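Tuesday night, and I have decided to fold the jumpers like an adult. A thread.

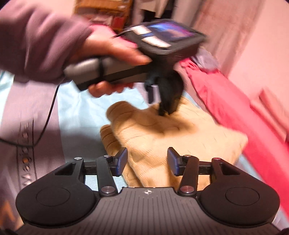 Cream cable knit, on the bed, pre-folding.

It's June, so obviously the knitwear is still all over the bedroom. My flatmate Hortensia Huenchumán put hers away in April and has mentioned it twice.

The trouble with a cable knit is that it has no interest in being a rectangle. You fold a sleeve in, the other one comes out to see what's going on.

I've looked up the proper method. Face down, sleeves across the back, bottom third up, then over again. Four moves. The woman in the video did it in the time it took me to find the neck hole.

First attempt: a loaf.

Second attempt: a slightly flatter loaf.

Hanging is out, before anyone suggests it. I hung a Lefèvre cardigan for one winter and it came off the hanger with shoulders like a rugby player and a hem down to my knees.

The storage box is a Pralard, 58 litres, which sounded enormous in the shop. It holds five jumpers if they're chunky and you kneel on the lid.

Cedar balls have gone in. I paid 40p each for those and the moths have so far treated them as garden furniture.

Wash first, by the way. Wool cycle, cool, flat on a towel to dry. I say this as someone who once owned an adult-sized Birnireo jumper and now owns one that would suit a terrier.

Jumper is in the box. Sort of rolled. Hortensia has seen it and gone to make tea.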